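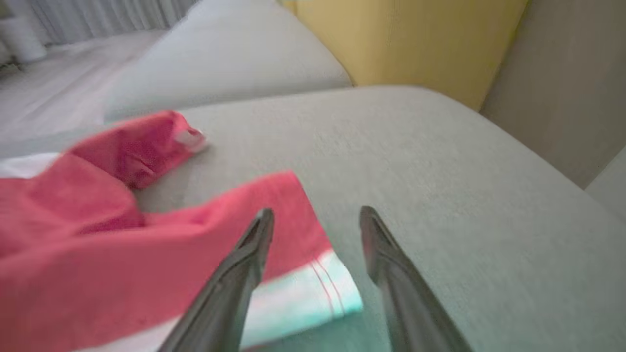
October 2, 2022 - Hems

Spent the whole day on the red cloth again. I have now looked at this thing through the wrist camera for so long that I could pick it out of a police lineup by its hem.

The hem is the trouble. It's pale, with two thin red lines of stitching, and the edge detector in Flolum loves those lines more than it loves any real edge. Ask it where the cloth stops and it will tell you, with confidence 0.9-something, that it stops at the first row of stitches. Then at the second row. Then, as an afterthought, where the cloth stops. Pale hem against light gray sofa is apparently not interesting enough to report first.

Pulled 121 wrist frames from the logs and relabeled the hems by hand before lunch. After lunch I found out I'd saved the labels with x and y swapped, so I wrote a script to swap them back, and the script was the best code I wrote all day. It is four lines long.

Melina Gavalas called from Skokstead to ask about the planner. I said the planner was fine, which it is, in the sense that it goes exactly where perception sends it. She wants the grasp target to come from depth and leave color as a tie-breaker. I argued for twenty minutes and then went and tried it, and of course it's better on folds. It's worse on anything lying flat, where a hem is a couple of millimeters above the seat and the depth noise is bigger than that. So now each of us is half right and I have to merge both branches.

Other things, so I don't forget:

Approach offset is 25 mm in the config and 51 mm in the launch file. Launch file wins. No idea how long that's been true.

The viewer still draws the left fingertip over the hem a bit late when the arm moves. Timestamp thing, I think. Check whether the camera node stamps on arrival.

White fabric at the lower edge of the red gets its own segment, fair enough, but then the merge step glues it back on. Threshold?

Kelimine build failed again with up to 1,675 warnings, depending on which machine you ask. I only read the first screen.

Tomorrow: offsets first, then the merge. Labels get backed up before I touch anything.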